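The second Irnollow book reaches stores on Thu 21 May

Workneh Press will publish the second book in the Irnollow series this spring, the publisher said. The new title, The Salt Door, picks up one winter after the end of the first book, with the harbor town of Irnollow still shut off from the mainland and the bell tower ringing at hours that match no clock.

Readers who finished the first book will remember that the youngest bell keeper left town with the map. She is back in chapter one — older, short of money and not welcome. The story follows her into the tunnels under the customs house, where the town's founders kept a door that opens only at low tide.

The book is for readers nine and up and runs to 190 pages, with chapter drawings by the Loretti studio, which also did the cover. An audio edition will follow in January.

Dokdale Books will open early on the day of release and has set aside 90 signed copies, with a limit of two per household. Orders can be picked up at the front counter until 5 p.m. A reading of the opening chapter starts once the doors open and is free, but seats should be reserved by phone.

The first book stays in print in paperback. Workneh has not given a date for the third and final part. 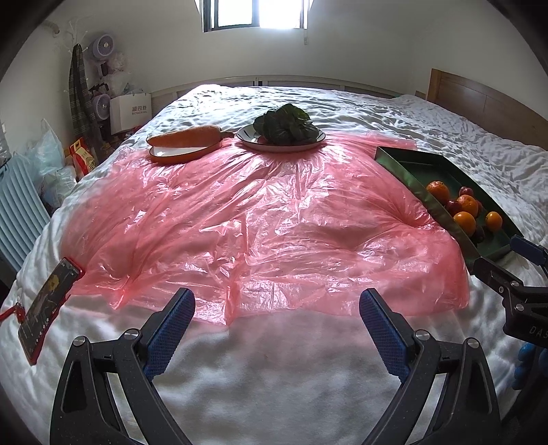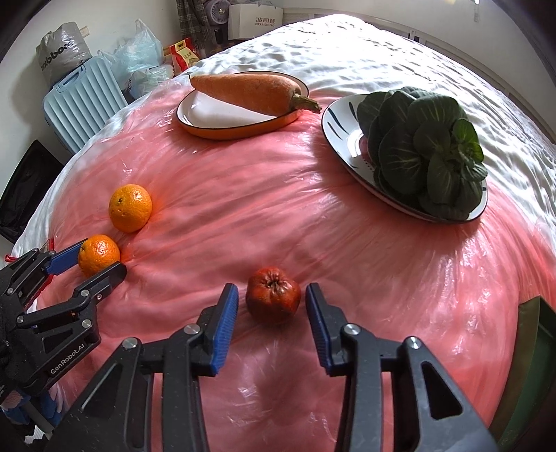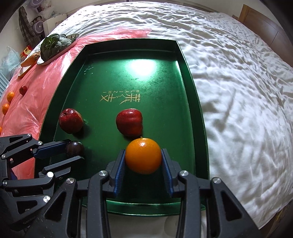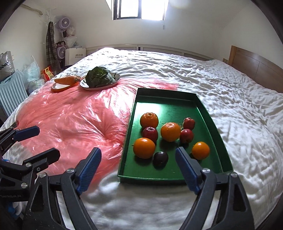

Last picture: oranges, apples and a plum on a green tray.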